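Vastham Surfaces Handbook, second volume: editors' meeting, September

Present: Siriporn Luangrath, Marleny Palomino, Uthai Duangkaew. Apologies: Uthai Jitpraphai.

1. Chapters. 6 are in, 11 still with authors. The adhesion chapter runs over length and goes back for cutting.
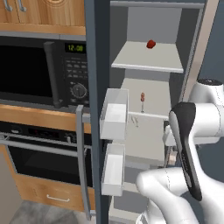
2. Coatings chapter. MP asked for a section on everyday surfaces. Agreed, limit 200 lines. It will cover wear on painted metal and on oven glass, like the dark window under the long silver handle. UD to draft.

3. Index. Now at 2,278 entries. SL to merge duplicates.

Meeting closed at 4.15.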